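**Marks on a grey metal bin: cleaning and acceptable wear**

Posted Friday, April 8, 2016, in Workshop and Storage

Our organisation maintains several open sheet-metal bins at the Bratwood site, used for holding small plastic articles before packing. An inspection is due in April. Please advise whether surface wear on the bin floor requires treatment, and which cleaning method is recommended. The bins are currently wiped with a mild detergent every 2 weeks.
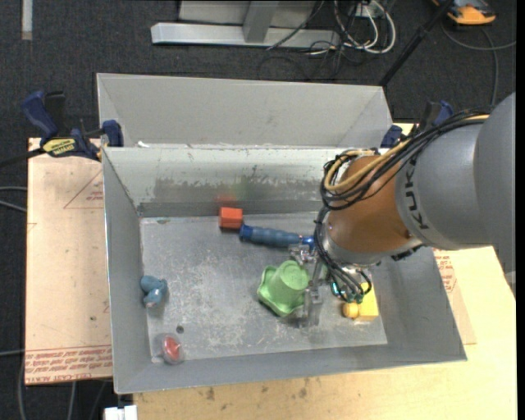
Our inspection checklist, adopted from the Stulten depot, lists "staining" and "abrasion" separately but defines neither. The back wall has darker grey scuffs on its lower part, and the floor carries whitish scratches that are heaviest around the centre and toward the front. Staff are divided as to which heading applies.

**Answer 1 (accepted)**

Scratches should be recorded as abrasion. Scuffs may be recorded as staining if they lighten when rubbed with a damp cloth. Use warm water and a neutral cleaner, rinse, and dry thoroughly. Steel wool is not advised. Run a gloved hand over the floor of the bin; if no raised edge is felt, treatment is not normally required. At Tejada we re-inspect after 6 months.

**Answer 2**

We put a rubber mat in ours. It cost 32 dollars and has been satisfactory.

**Answer 3**

Further to the accepted answer, please check the corners, as dust collects there. The Jilero branch uses a soft nylon brush for this purpose.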